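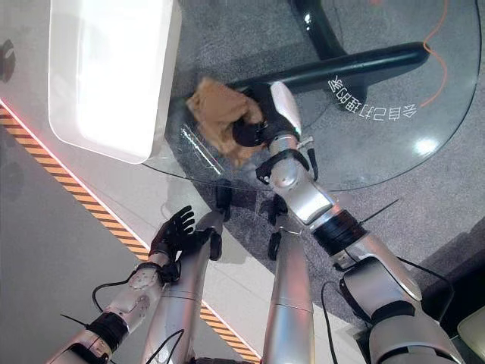 Why Do People Stop Composting? My Project in Coltport
Titilayo Ekwueme

My family has kept a compost bin since I was little, so I figured everybody who started one stuck with it. Wrong! In February the town of Coltport handed out free bins, and I wanted to find out who was still using theirs by summer.

I dropped off 200 paper surveys on the streets near Nnaji Park and got 58 back, which my advisor, Inna Stasiv, told me was pretty good for paper. I also talked to 15 people on their porches (one of them sent me home with a bag of zucchini).

Most of the people who quit blamed the smell. When I asked what went in the bin, it was nearly all kitchen scraps - no leaves, no cardboard, nothing dry. The leaflet that came with the bins does mention dry stuff, but it's on the back in tiny print. Fruit flies came up a lot too, and so did raccoons.

My survey had problems. Question 2 asked if people composted "regularly," and everyone read that differently. I'd ask for times per week instead. I also only covered houses with yards, so apartments are missing completely. I'd like to try those next, maybe over in Vitport, where they share bins.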